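Notes for the Sunday session, 40 minutes plus questions. Slides are numbered but I may skip 9 and 10 if we start late.

**Slide 1. Title**

Morning. I programmed the Hadside film festival for six years and I now run its awards. I want to talk about how a small festival gives out prizes, what it costs in time, and what the films get from it. I'll mostly use our own numbers. Other festivals do it differently and some of them do it better.

Ask who in the room has sat on a jury. Ask who has submitted a film in the last year.

**Slide 2. What Hadside is**

- Four days, two screens, one of them a converted chapel with bad sight lines from the left side.
- 1,056 submissions last year, features and shorts together.
- 18 features in competition.
- Up to 200 people in the main house on a good night. The chapel seats fewer.

We give six prizes: best feature, best first feature, best short, best actor, best actress, and the audience prize. The acting prizes came in three years after the others. I argued against them then and I think now that I was wrong. Say this plainly, it comes back on slide 7.

**Slide 3. How a film gets in front of a jury**

Every submission is watched by two readers. If they disagree by more than two points out of ten it goes to a third. Readers have to watch the whole of a short. With a feature they can stop at 40 minutes, but they have to write down why they stopped.

People always ask about that rule. The written reason matters more than the stop. When we started collecting them, most said some version of "sound." Dialogue you can't follow will sink a feature faster than weak acting or a dull look. If you take one practical thing home from this talk, spend the money on the sound mix before you submit.

From 1,056 we get down to 179 on the long list. The programming team watches all of those together over the winter. The long list is where most of the arguments happen.

*Pause here. Water.*

**Slide 4. The jury**

Five people for features, three for shorts. At least one feature juror has to be an actor, and at least one has to have never served on a jury before. We pay everyone the same flat fee, we pay travel, and we don't let them bring their own lunch guests to deliberation. That last one is a rule for a reason I will not go into.

Jurors see the films with the public. We used to send links and we stopped. On links they watched at home over a few weeks, and by the time they met they couldn't remember the first films well. Watching four a day in a cinema is tiring, but everyone is tired in the same way and they have all seen the same print with the same crowd.

The cost is scheduling. No competition film can clash with another competition film, and with two screens that eats up most of the good slots. Films out of competition get pushed to mornings. Their directors complain, and they're right to.
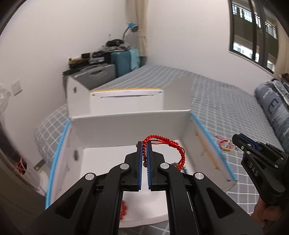
We also ask jurors not to read reviews during the four days. I can't enforce it. I ask anyway, and I ask them to say so in the room if they've read something about a film before they speak about it. Most do.

**Slide 5. Deliberation**

It starts at 9 a.m. on the last day and it has to be finished by 1 p.m., so the engraver has time. Four hours sounds long. It goes quickly.

How we run it:

1. Everyone writes down three titles before anyone talks.
2. I read the lists out without names.
3. Any film with no mention is off the table unless a juror asks for it back.
4. Discussion, one film at a time. The chair speaks last.
5. Vote on best feature first, then first feature, then acting.

Step one does most of the work. Before we had it, the first confident person to speak set the terms for the whole morning. A quiet juror would fold early and then tell me at the party that they'd liked something else all along.

I sit in but I don't vote. I answer questions about the rules and keep time.

**Slide 6. The case of *Trernier***

Play the clip, 1 min 50. Check the sound level before the session.

*Trernier* was a first feature, set on a salmon farm, shot in 18 days. It got a seven and a three from its first two readers, so it went to a third, who gave it an eight. It was near the bottom of the long list and it got into competition with one vote to spare.

At deliberation it was on one written list out of five. Under the old way of doing things I don't think it would have been discussed at all. One juror made the case for it for ten minutes, mostly about the lead performance and one long shot in the packing shed. It didn't win best feature. It won best actress and got a special mention for first feature.

What happened afterward:

- Sold to a small distributor, Flurnotel, within two months.
- Eleven more festivals.
- The lead got an agent. The director got meetings and, so far, nothing made.

I don't want to claim we did all that. The film was good before we saw it. An acting prize gave a sales agent one clear line to put in an email, and that was useful to them.

**Slide 7. Why acting prizes**

My old objection was that acting prizes at a small festival go to whoever had the biggest scene. Crying, shouting, illness, a monologue. There's some truth in that. Look down the list of our winners and you will find a fair amount of crying.

What changed my mind:

- Actors come. When there's an acting prize, casts travel at their own expense more often, and a cast in the room helps the screening.
- Low-budget films can compete. A film without money for effects or locations can still have the best performance of the year.
- It makes the jury talk about performance in detail. Before, they talked about script and camera and said the acting was "strong."

One rule we added later: a performance can win from a supporting role. We don't have separate supporting prizes and don't plan to. Twice now the winner has been on screen for less than 20 minutes.

Someone may ask about a single prize for all performers. We've discussed it two years running. I expect we'll move to it, probably with two equal awards so that the total stays the same.

**Slide 8. The Henríquez Prize**

This is the audience prize, named for the old Henríquez cinema on the harbor, which closed before the festival began. Paper ballots, one to five, torn at the edge. We take the average and not the total, otherwise the film in the big house on opening night wins every year.

There's a minimum number of ballots before a film qualifies. We set it too high the first year and shut out everything in the chapel. It is lower now.

The jury and the audience have agreed on the same film once. I don't see this as a problem. Comedies do well with the audience and badly with juries, and I would like to see that shift a bit on the jury side.

**Slide 9. Mistakes** *(skip if behind)*

- We announced a tie without checking we had two trophies.
- We read out a winner whose team had already left for the airport. We now phone every winning film by 3 p.m. and tell them only that somebody should stay.
- For two years the certificate gave the film title and left off the name of the performer. Actors wrote to us about it. All of them have had new ones.
- A juror had worked on one of the films. It was a small job years earlier, and it was disclosed late. We now have a one-page form.

**Slide 10. Money** *(skip if behind)*

Best feature carries cash. The others don't. Filmmakers ask for cash over trophies, and I'd do the same in their place. If I had to choose between raising the feature prize and paying something with each of the others, I would spread it out. The board disagrees and we'll talk about it again in December.

Submission fees pay for the readers. They do not pay for the prizes, and we state that on the form. If a festival won't tell you where the fee goes, write and ask.

**Slide 11. For people submitting**

Keep this short, people will want to photograph the slide.

- Fix the sound.
- Send the finished cut. A "work in progress" card lowers scores even when readers are told to ignore it.
- Submit early. Our readers are fresher in the first month and their comments are longer.
- List your cast in full, with spellings checked.
- Tell us if it's a first feature. Every year some films miss that prize through an unticked box.
- If you get a no, you can ask for the reader comments. We send them within a few weeks.

**Slide 12. Questions**

Leave up the contact address. Likely questions: premiere rules (we don't require one), length limits for shorts (30 minutes, including credits), whether jurors can be lobbied (please don't, they tell me).

Room has to be clear by 12:15 for the next session.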